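3.2 Workstation and tool board

The build was carried out in a shared workshop at Wisancombe, in a bay that also serves other members. Two arms are mounted side by side and face a bench with a pegboard behind it. Control runs on Troma, our open scheduling layer, which sends joint targets to both arms and logs the wrist and head views on a common clock. The task set consists of picking up hand tools and tape rolls and returning them to the board. Figure 2 gives the head view during a scissors trial.

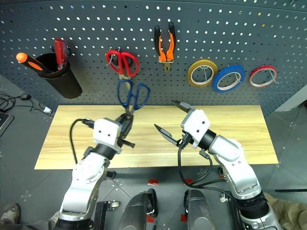

Figure 2. Head view of the bench. The left gripper holds the blue-handled scissors by the blades; the right gripper is open.

Scissors are the hardest item in the set. A grasp on the blades leaves the finger loops free to meet a hook, but the contact area is small and the tool can rotate about the grip. A grasp on the loops is more stable and places the fingers where the hook has to pass. We therefore treat the two grasps as separate actions in Troma, each with its own approach path and its own closing force. Pliers use the first action with a wider opening.

Tape rolls need a different approach. A roll lying flat must be gripped by its rim or through its core, then turned upright before it can go over a hook. The wrist view is used for the last part of the approach, where the head view is often blocked by the forearm.
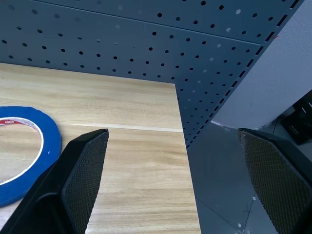
Finger pads were changed once during the build. The first set was smooth and let the tape slide when the wrist turned. The second set, cut to a pattern we call Rainer, has a raised mesh and was kept for all trials reported in this section. Closing force was reduced after the change to avoid marking the tool handles.

Each trial starts from a fixed arm pose and ends when the item is released or the time limit is reached. We ran 1000 trials in total, with 200 set aside for testing. Item positions on the bench were varied by hand between trials, and the hooks stayed where they were. Trials stopped by the operator were logged as failures. The Skesitz planner was used for arm clearance only and had no part in grasp selection.

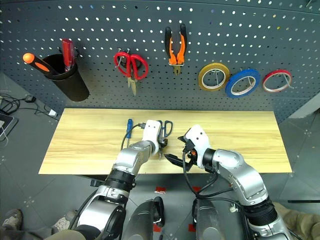
Can the setup be reproduced without a machine shop?
A drill, a saw and a set of hex keys cover the bench and the board mounting. The finger pads were the only parts we had to cut to a template, and a sharp knife is enough for that.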